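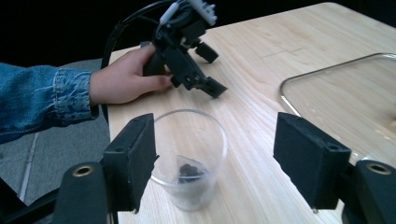
Black gripper, clear plastic cup, and my favorite table in the shop.

So the equipment list is finally a real list, with prices and everything! I have been promising this post since the start of November and kept putting it off, mostly because I changed my mind about the grippers every time I sat down to write.

We are going with two more hand-held sets. Florencia Garrido sent over the Fukska quote last night and it came in lower than I feared, even with spare finger pads added. I really wanted those pads. Pads are the part you wear out, and waiting on a tiny bag of pads while a perfectly good gripper sits on the shelf makes me a little crazy. We're getting nine pairs and I already have a drawer picked out for them.

The other thing I fought for was cables. Long ones, good ones, with proper strain relief. Nassoro Tanui thinks I am overdoing it and he may be right, but cables are cheap next to everything else on the sheet and I'd like to stop thinking about them until spring.

What got cut: the second arm. I know, I know. I love the Rotwood arm and I would put it on the bench tomorrow. But it needs its own stand, a controller, and a week of somebody's time to set up, and the hand-helds can be in use the day the box is opened. Man-lok Ng suggested we ask for the arm again next year with a maintenance line built in from the beginning, so that's the plan. I've put eight weeks of lead time on it in the spreadsheet.

Then there are the boring bits I secretly enjoy - screws, brackets, a decent set of small drivers, bins with lids. Also cups! Clear plastic is such a great thing to practice on, and a whole sleeve of cups costs less than my lunch. If every line in the budget were like that I'd be done by now.

Still open is whether we get the Gilani case or make our own out of foam and a toolbox. I'm leaning toward the toolbox. Florencia wants the order in by the end of the month, so if you've used the Gilani one and loved it, leave me a comment soon.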